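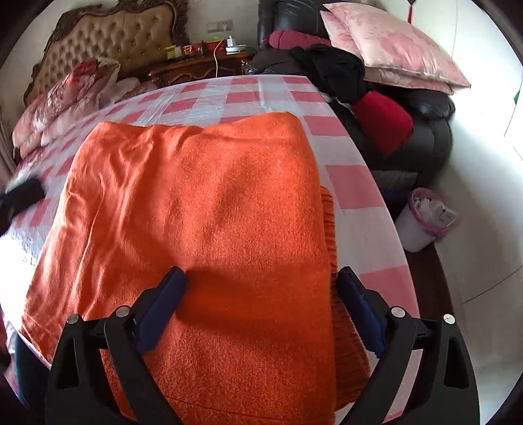 Ticket 3132
Queue: Linen and storage, Julen house
Opened: Monday, February 24, 2020
Opened by: Han-gyeol Seo
Status: Open, waiting on drawer measurement
Item: orange knit, large, ribbed section
Storage unit: Stotum drawer, internal width 236 mm

Summary

Folded knit will not stay at drawer width. Fold is made on the bed, measured, left flat, and has spread by the time it is carried to the drawer. The drawer then closes on one side only and the front sits proud of the frame.

Steps already taken before opening

Refolded in halves, then thirds. Same result.
Swapped the drawer with the one above. Same result, so the runners are not at fault.
Checked the weight on the kitchen scale: 1000 g. The drawer is rated for more than that.
Emptied the drawer completely and tried the knit on its own. It closes, but the ribbed section rides up at the back and has to be pushed down by hand.

Log, entry 1

Folding surface is the pink and white checked cover on the bed. It is glossy and the knit moves on it. Smoothing the left side pulls the right side along, and the layers end up offset. Most of the creasing collects on the left. The right half lies flat without much attention.

Tried holding the far edge down with one hand and smoothing with the other. Some improvement, but the underneath layer still travels. The ribbed section came out from under the top layer on each attempt and did not go back without opening the whole fold.

Entry 2

Put a bath towel under the knit, on top of the checked cover. The towel moved as well. Removed.

Entry 3

Changed the order. Ribbed section folded in first, then the sides, then bottom to top. The stack is narrower but noticeably thicker. Measured 50 mm over the drawer height at the thickest point with no pressure on it. With a hand resting on it the thickness is acceptable, but it comes back up when released. The knit is soft and has a lot of spring in it, and I do not want to compress it for storage.

Entry 4

Asked Iten whether there is a deeper drawer in the same range. There is, but it does not fit the carcass in this room. Closed that line of enquiry.

Entry 5

Moved to the floral sheet. The cloth holds the underside better than the glossy cover does, and the layers stay where they are put. The sheet has its own problem: it is not pulled tight, and the long creases get in the way of laying anything flat. The far-left lower edge is bunched up. Straightened it by hand and started again with the knit to one side, so that there was clear sheet to fold across.

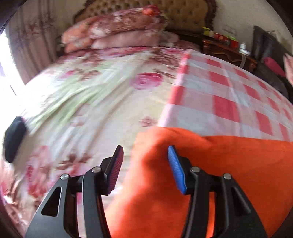 Kyung-tae Pyo: I would stop measuring on the bed altogether. A mattress gives under your hands, so whatever width you read there will change once the knit is on a hard base. Cut a piece of card to the drawer width less a finger at each side, lay it on the knit, fold the sides over it and slide it out. Also, which way round is the drawer measurement? The Stotum sheet gives outside width for some models and inside for others.

Han-gyeol Seo: Inside, taken with a tape at the front. I have not measured at the back. Will do that and add it here.

Card tried, using the back of an old pad. It works for the sides. For the last fold the card has to come out first or it catches on the ribbing. Layers stayed aligned on the floral sheet. Repeated once on the checked cover for comparison and the bottom layer slid again, so the surface does matter and should go in the notes whatever we decide about the drawer.

Kyung-tae Pyo: Agreed on the surface. What about the ribbed part, does it need to be inside the fold? If it lies along the front edge you lose a bit of width but the back stops lifting.

Han-gyeol Seo: Tried along the front edge. Back no longer lifts. Drawer closes to within a few millimetres on the left and fully on the right. That is the best result so far. I suspect the carcass is slightly out of square — the gap was there with the drawer empty, I had just not looked for it.

Interim instructions for this item

1. Pull the floral sheet tight, including the lower left.
2. Lay the knit flat and smooth from the middle outwards.
3. Sides over the card. Remove card.
4. Bottom to top, ribbed section to the front.
5. Carry on two flat hands, not by the corners.

Outstanding

Width at the back of the drawer (Han-gyeol).
Check carcass for square, corner to corner (Kyung-tae).
Ask Ko for the inside dimensions of the shelf box. If it is wider, the knit can go there until June and the drawer can be used for shirts.

Priority lowered from normal to low. Leave open until the measurements are in.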